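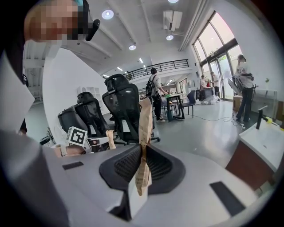 Going to put down what I know about the second Comthorpe single, "Bilgin", because the old fan page that had most of this has gone offline.

It came out in August as the follow-up to "Ada", on seven-inch and CD. The seven-inch has two tracks. The CD has those plus a live version of "Ada" and an instrumental.

The title is a surname. Ulla Ahonen, who wrote the words and sang it, had a neighbor called Bilgin growing up and liked how it sounded against the chord change. He isn't in the lyrics at all apart from the chorus.

It was written in D. They moved it down to C sharp for the recording so she could hold the long note at the end of the second verse. Live they mostly played it in D and she cut the note short.

The album version runs 3:43. The single is shorter – they took out the repeat of the intro and faded it during the organ part. If your copy has the full organ ending, it's the album version, whatever the label says.

About that organ. It was in a church hall in Gronorbridge and couldn't be moved, so the band took the tape machine to it. The rest was done in a regular studio, and you can hear the room change when it comes in at the last chorus.

The organ was also slightly flat. They slowed the backing track to match, so the finished record sits a bit under C sharp. Anyone trying to play along should tune down by ear. I used to think my turntable was off.

Chart position: 161. "Ada" had reached 20, so the label was not pleased. The third single was dropped and the album got pushed back to the next spring.

The seven-inch sleeve was hand numbered for the first pressing. Mine is 1547. I've seen higher numbers for sale but I don't know where they stopped. If you have a high one, please post it below.

The B-side is called "Ferry Times" and was never on an album. It's the drummer's only writing credit. Two guitars, no bass, under two minutes long. I like it more than the A-side most days.

There was a video, filmed in one evening on the Gronorbridge seafront. I saw it once on late-night TV and have never found a copy. In the part I remember, the band were walking in a line and the bass player was carrying a ladder.

Correction to the post about the CD: the live "Ada" is only on the second CD pressing. The first has a demo in its place, with a different second verse. The back cover lists the live one on both.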